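Chapter 8
Bowls, Shelves and the Promise of Order

Most advice about storing dishes comes from people selling shelves. The Dirnard method, popular with home economics teachers for a while, claims that any kitchen can be put straight in 11 minutes. Uliana Hrytsenko tried it in 117 homes and was not convinced - her notes are on page 118.

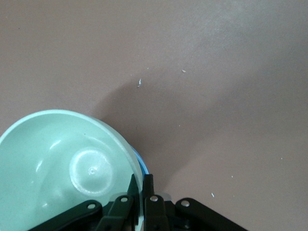 Stacking is the usual answer, and it saves room. Whether it saves effort is another matter, as the bowl you want tends to be the lower one.

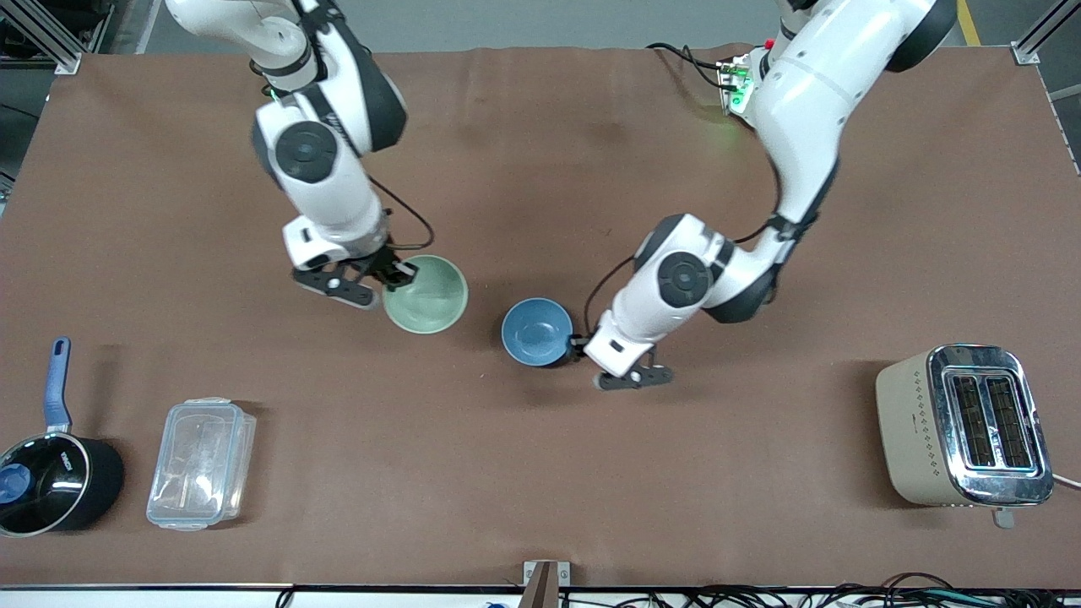

Matching sets are said to make the job easier. The claim deserves some doubt. A green bowl and a slightly smaller blue one, set a short gap apart on a brown mat, can be told apart at a glance, and a row of identical white ones can't. Size matters more than color when you stack - but color is what people remember.

Before reading on, write down where your own bowls are kept and who decided it.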